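3. Key carrier: layout and handling

3.1 Purpose
The Rastmont workshop keys were kept loose in a drawer, and the Friday group asked for a carrier that could be passed between two holders without a key being dropped. The work covered in this section was done by Kausar Shaikh in February. The carrier is a flat metal piece with an open centre. Tags and split rings hang from it, so that one set can be removed without disturbing the rest.

3.2 Work surface
All handling checks were made over a white tabletop under even lighting. A plain surface was chosen after an earlier trial on a patterned mat, where thin wire rings were hard to pick out. Marks on the table were left as they were. The table was not cleaned between checks.
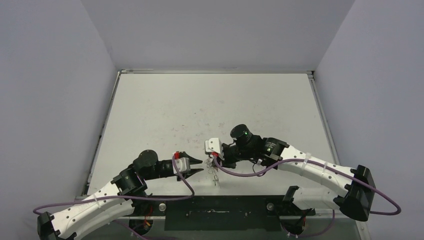 The height of the carrier above the table was not fixed. The only rule was that the longest item had to hang clear when the carrier was level. Each check lasted 16 seconds, and the set was repeated 8 times before any change was made to the order of the rings.

3.3 Tags and rings
Colour was used to tell the sets apart. Paper labels were tried first and were difficult to read at arm's length. A red plastic tag with a clear window was then adopted for the main set. Wire split rings were preferred to solid ones, as they can be opened with a thumbnail and weigh very little.
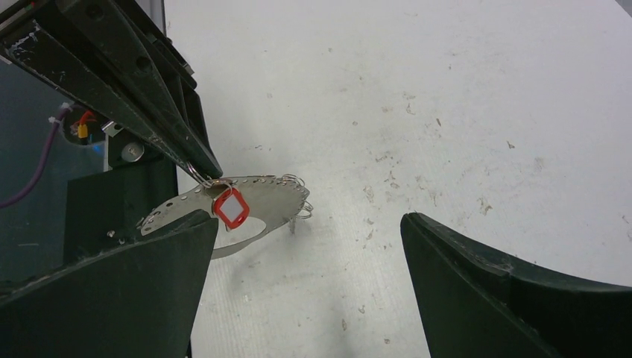
Figure 2. Metal plate with a red key tag and split rings.

The row of small holes along the outer edge gives a choice of fixing points. Moving a ring by one hole changes the angle at which the plate hangs. No calculation of the balance point was attempted, and the positions were found by trial.

3.4 Hanging angle
A carrier held near one end tips towards the heavier side. Grouping the rings at the far end from the clasp made the tilt easier to predict, although it also allowed the rings to ride over one another.
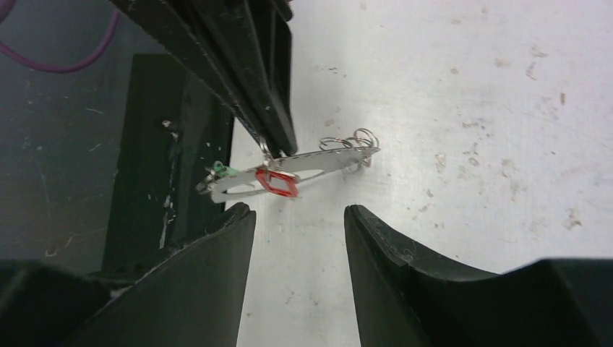
Overlapping rings are the main fault still open. A spacer between them would help, but would add width and might catch on a pocket. The Afridi pattern, with each ring in its own slot, was considered and set aside on cost. A second carrier will be marked out with wider gaps and checked against the same list, starting with the red tag.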